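3.2 Glaze color and perceived portion size

Participants in the Hunside sample (n = 180) were served the same 414 g portion of rice on one of three glazed plates. Sessions were held in July, in the early afternoon, and each person ate alone. Of these participants, 69 had taken part in the earlier cup study and were analyzed separately. Tableware in pale colors was preferred in both groups (Figure 4).

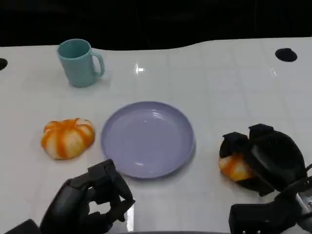
Figure 4. Teal mug and round lavender plate on a white tabletop.

Portion estimates did not differ by plate color among first-time participants. In the returning group, 39 people gave a lower estimate for the lavender plate than for the white one. Dewan reported a similar pattern at Rostura, although his portions were smaller and the meal was eaten in company. We did not control for hunger at arrival, and the Friday sessions started later than the others. Estimates from those sessions are kept in the main analysis and are listed separately in Appendix B.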